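### 3.2 Work surfaces and their coverings

The second part of our study looks at the surfaces on which small workshop tasks are done, and at what people put on top of them. In the literature on shared workrooms the table is often treated as one flat area with one height and one colour. Our observations in Vostcombe do not support this. A working surface there is almost always built in layers: a wooden panel at the bottom, a mat or a sheet over one part of it, and then the objects which stay there between tasks.

We collected 3,921 photographs from the Wendberg and Staniforth rooms between January and the end of the spring term. From these we selected 550 in which more than one kind of surface was present. Each photograph was coded by two readers, who worked separately and used the same list of materials. Where the readers did not agree, the more general word was kept. For this reason our tables say "wood" and do not give the species or the type of board.

Figure 2 belongs to the group which we call mixed surfaces. In this group a gridded mat is found near to bare wood, and at least one smooth or glossy object is lying close to the mat. 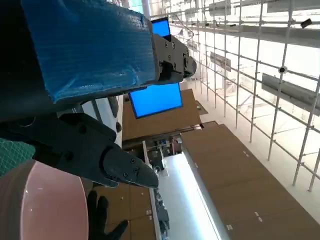 **Figure 2.** Mixed surfaces: green gridded cutting mat beside a pale pink glossy disk, with brown wooden panels and two blue screens behind.

The mat and the wood differ in a way that matters for the coding. The mat carries its own measure, because the fine lighter lines divide it in equal parts, and a reader can judge the place of an object by them. The wooden panels give no such help. In Figure 2 the larger panel has only two small white marks near its edges, and we coded these as labels without trying to say what they are for.

Glossy objects were the most difficult. The pink disk shows a white reflection along its upper rim, and in such cases the readers sometimes chose different colours for the same object. We therefore added to the Zirkex coding sheet a separate field for reflection, to be filled in before the colour. Screens were treated in the same manner. A screen which shows one plain colour was coded as a lit surface, and its content was left blank.

After this change we gave 200 of the selected photographs to the readers again. The remaining disagreements concerned mostly the border of the mat, when a hand or a tool was lying over it. These cases are discussed in Section 3.4 together with the question of partly covered objects.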